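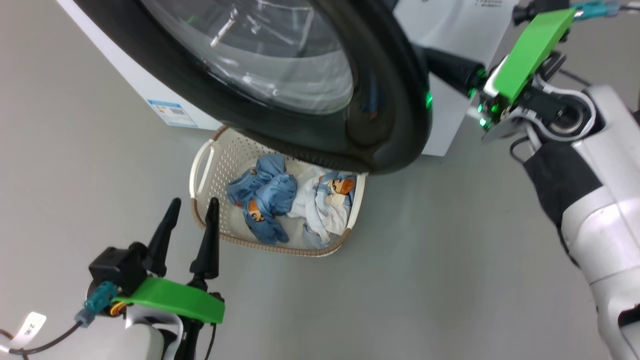 Progress report to the Mirari Fund: the Gorkance Laundry Room

Last updated: July

Dear friends at Mirari,

I promised you a proper report once the laundry room had a few months behind it, and I'm sorry that it comes a little later than I meant it to. We have been busy, which I hope you will take as good news! Your grant paid for the machines, the plumbing and the baskets, and I'd like to tell you how each of those is getting on, along with a couple of things that didn't go the way I had planned.

For those of you who are new to the Fund since we last wrote, Gorkance is a family housing program. Families stay with us while they look for a permanent place, and most of them arrive with children and with a good many bags of clothes. Before the laundry room opened, parents were carrying all of it to the laundromat on the far side of the highway, usually with a stroller in one hand. It ate up whole afternoons, and it ate up quarters too.

The room itself

We took over the old storage room at the end of the ground floor hallway. The plumber ran new supply lines and a new drain, and the floor was finished in a light gray that I was nervous about (I thought it would show every speck of lint, and it does) but which makes the room feel much bigger than it is. It's also a great help when somebody has lost a small sock.

We bought front-loading washers from Zostov, in white, with the big round door. You may remember that I went back and forth on this in my application. Top loaders would have cost less. What settled it for me was watching people load from a basket on the floor. With a front loader you can push the basket right up under the open door and let everything drop straight into it, and for a parent with a bad back or a baby on one hip that makes a real difference.

Usage so far

We ran 255 loads between opening and the end of last month. Each family signs up on the sheet by the door, and I add up the sheets myself on my kitchen table, so I'm fairly confident in that number, although I know a few late-evening loads go unrecorded. Sixteen families have used the room, some of them nearly every day and some only for bedding.

The sign-up slots are 60 minutes long. I had wanted them longer, but the families voted for shorter ones so that more people could get a turn after school pickup. It has worked well in the mornings. In the early evening it gets tight, particularly when someone picks a long cycle without noticing, and then there is a bit of a pile-up in the hallway. We have put a note on the wall suggesting the shorter cycle for everyday clothes.

The baskets

I didn't expect to have so much to say about laundry baskets, but they have been one of the most popular things you paid for. The first ones we ordered, from Onsri, were tall and soft-sided, and they tipped over as soon as anything heavy went in on one side. We sent them back, and Onsri was very decent about the refund. The ones we use now are white plastic with little holes all over the sides and a brown woven-look trim around the rim, and they have handle openings you can get a whole hand through. They are low enough to sit beneath the washer door, and the holes let a damp load breathe a little on its way to the dryer or the line.

A typical basket is children's things. There is denim in nearly every load, and plenty of light-colored tops with cartoon prints on the front, the sort that a child will wear four days running if you let them. We talk about those prints quite a lot in our laundry hour, in fact. Turning them inside out before washing keeps them bright for longer, and the same goes for anything with a patch sewn or pressed onto it. One of the mothers taught the rest of us that, and it has since gone up on the wall beside the note about cycles.

What has gone wrong

The door seals have been our main headache. The black rubber around the door is thick and has a fold in it, and that fold collects everything: hairpins, crayon stubs, and once a very sad library card. Cloth gets caught against it too. A sleeve or a pant leg hangs over the rubber while you are emptying the machine, and if you shut the door in a hurry it gets pinched. We had 2 seals replaced this spring, one of them under warranty and one, I'm afraid, at our own expense. We now ask everyone to run a hand around the rubber and wipe it down at the end of their slot, and to leave the door standing open afterward so that it can air. People are mostly remembering.

The dryer vent was also slower to get approved than we were told it would be. For the first few weeks we strung lines across the courtyard, and I have to say the children were delighted with them. When the vent finally came through, several families asked us to keep the lines, so we have.

Spending

The machines came in a little under the estimate and the plumbing came in a little over, and between them they very nearly cancel out. The full breakdown is in the budget sheet that I'm sending separately. We have a small amount left in the supplies line, and with your permission I would like to spend it on a folding table at waist height. At the moment people are folding on top of the machines or on their knees, and clean clothes end up back on the floor more often than anybody would like.

Looking ahead

Through the rest of the summer we plan to keep the room open an hour later in the evening, to see if that eases the crush after dinner. I would also like to start keeping a shelf of outgrown children's clothes, washed and sorted by size, for families who arrive without enough. Two of our longer-staying parents have offered to look after it. I'll let you know how it goes in my next report.

If any of you are passing this way, please do come and see it. Mornings are best, and there is always coffee in the office.

With warm thanks from all of us,

Joanne Whitlock
Gorkance Family Housing

Contact us | © Gorkance Family Housing | Back to top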